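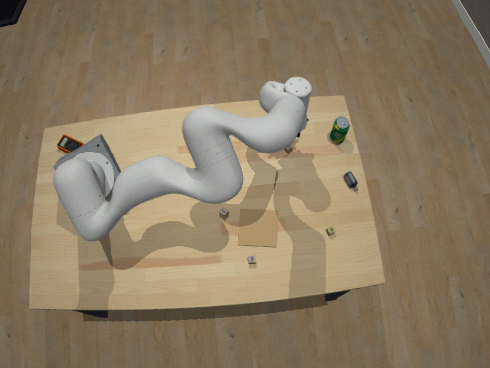

**Ticket 1821 - Planner refuses short moves near the can after a scene reset**

- Opened by: Danai Raptis
- Assigned to: Hicham Ait Ali
- Component: planning bridge (simulator to Sqalli planner)
- Opened: Tuesday, November 26, 2019
- Status: fixed on branch, waiting for the Gendstead nightly

## Report (Danai)

Hello Hicham, I write down everything I know. Sorry if it is long.

I am running the letter cubes scene from Driston, with the large white arm and the soda can. In the first episode after start, everything plans well. After I call `reset_scene`, the planner begins to refuse goals which were accepted before. The worst one is the cube that lies next to the can. The arm can stay above this cube, but the straight move down is rejected every time with this message:

```
[bridge] reset_scene done, seed 205
[planner] goal received: approach_cube_can
[planner] start state invalid: attached_body <-> soda_can
[planner] no plan returned
```

What I tried already:

- Restart only the planner process: the problem goes away until the next reset.
- Restart only the simulator: the problem stays.
- Make the padding around the can smaller: the message comes less often, but it still comes.
- Change the planning time limit: no difference at all. The answer arrives immediately, so I think it does not even search.

It is always the start state that is invalid, never the goal. I use the bridge from the main branch and I did not change the robot description.

## First answer (Hicham)

Thank you Danai, the report is clear. The restart test is the most useful part. If restarting the planner helps and restarting the simulator does not, then the wrong information lives on the planner side.

My first idea was the mount. The base of this arm stands on a slanted face, and in July we had a ticket where the tilt was applied two times. With a double tilt, the planner's arm would be in another place than the rendered arm, and a collision with the can would be possible. Please send me the transform of the gripper from both sides, in the same moment, after a reset.

## Transforms (Danai)

I compared them after the reset, in three different poses. They agree. The difference is only in the last digits, and I would call it rounding. So I think the mount is innocent this time.

But I noticed one more thing. The message says `attached_body`, and I had not grasped anything after the reset. I asked the planner for its list:

```
$ bridge_tool list --attached
name link touch_links
cube_x gripper_base finger_left, finger_right
```

This is the red X cube. I grasped it in the episode before. In the simulator it is back on the table.

## Second answer (Hicham)

This is it, I believe. The planner carries a cube which is not there. When the gripper comes down next to the can, this invisible cube touches the can, and the start state is invalid. It explains also why smaller padding helped you sometimes.

Can you please reproduce with the fixed seed and follow these steps exactly? I want to be sure that we look at the same thing.

1. Start the scene and the bridge, both with seed 205. Do not use the cached scene file.
2. Grasp the X cube, lift it, and call `reset_scene` while the gripper is still closed.
3. Wait for `reset_scene done`, then open the fingers with the joint command. Do not use the `release` action, it would call detach and hide the problem.
4. Move the arm to the left side of the table and compare the render with the attached list. The fingers should be apart with nothing between them, and the X cube should stand on the table in front of the flat board.
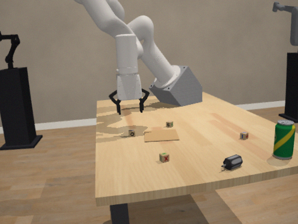

5. Send `approach_cube_can` and save the planner log from this moment.
6. Call `bridge_tool detach --all` by hand and send the same goal again.

## Result of the steps (Danai)

Done in this order. At step 4 the render is as you wrote, fingers open and the X cube in front of the board. The attached list still shows `cube_x`. At step 5 the goal is rejected with the same message. After step 6 it is accepted and the arm goes down without complaint.

I repeated with the O cube and it is the same behavior, only the name in the list changes. If I open the gripper with `release` before the reset, everything is good.

I also asked Flynn Hollis, who runs the same scene in Gesville. He never saw this error. His script always releases before reset, so I think he was just lucky with his order of calls.

## Cause (Hicham)

I have read the reset code now. The function does this:

```
sim.restore(initial_state)
for obj in scene.objects:
 planner.update_pose(obj.name, obj.pose)
log("reset_scene done")
```

The call `update_pose` works only for objects in the world list. When a cube is attached it is moved out from the world list to the robot, so `update_pose` does not find it. It returns `NOT_FOUND`, and the bridge does not check the return value. Two errors come from this: the cube stays on the gripper, and the real cube on the table is missing from the collision world.

The second one is more serious for me. The planner could send the arm through a cube that it does not know. Danai, did you see it happen?

## Reply (Danai)

Yes, possibly. In one run a cube was pushed away during a transfer and I thought it was my waypoint. I did not keep the log, sorry.

## Fix (Hicham)

Branch `fix-reset-attached`. The changes:

- `reset_scene` calls detach for all attached bodies before the poses are updated.
- The return value of `update_pose` is checked, and a `NOT_FOUND` is now an error that stops the reset.
- After the reset, the bridge compares the object names on both sides and writes the difference to the log.
- The background arms on the pedestals are not part of this comparison. They are static collision bodies with another loader, and I leave them as they are.

Shaimaa Farouk reviewed it and asked for a test where the reset comes in the middle of a grasp, when the contact exists but attach was not yet called. I added it. It passed, but the test needs 8 seconds and she would like it shorter.

## Check on the branch (Danai)

I ran nearly 1939 resets over the night with the gripper closed on a random cube. No invalid start state and the name comparison was empty each time. The approach next to the can plans normally with the original padding, so I have put the padding value back.

One small remark: the new error text says "object missing" but does not print which object. It would help me if the name is there.

## Open points

- Add the object name to the `NOT_FOUND` error (Hicham).
- Make the grasp test shorter (Hicham, with Shaimaa).
- Magdy Ouali asked if the old recorded episodes must be checked for the missing cube. We can find them by an attach without a detach before the reset. Danai will write the search and put the list in this ticket.
- Flynn will run the branch with his own script before the merge, with `release` taken out.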